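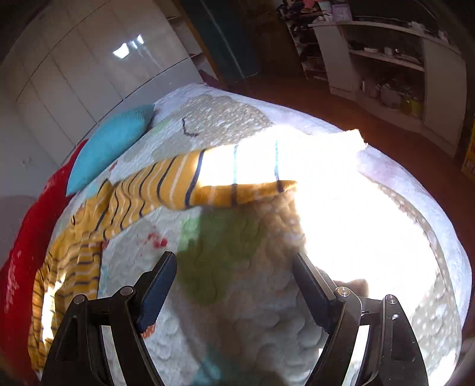
Zudstead, May 2, 2009

Quilting is the stitching together of layers of cloth, usually with padding between them. Local histories claim the craft reached Zudstead 400 years ago, but the oldest dated piece in the Vrettos collection is far younger. The wavy, scalloped stitch is often called the "Kodura wave" - a name found in no record before a shop catalog used it. Claims that a quilted cover sleeps warmer than a plain blanket of equal weight rest on thin evidence.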